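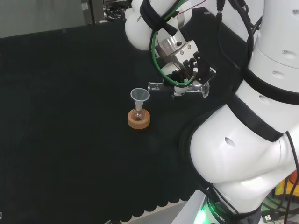 Kiyoshi Oshima wrote in to say the Jaramillo home chemistry kit is dear for what you get, and that the booklet gives up after page 30. I half agree with him. Mine has had use most evenings since November and the glass has held up well, but the booklet is thin and the index is wrong in two places.

Print this page | E-mail this page

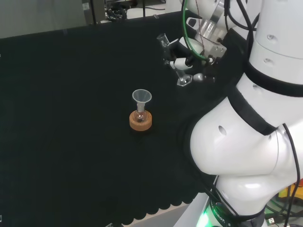
Can you buy spare flasks singly? Cukcombe sells them in packs of 4, and postage is extra.

The labels peel. I'd still buy it again for a patient teenager, though not for a younger child.

Home | Reviews | Kits | Books | Contact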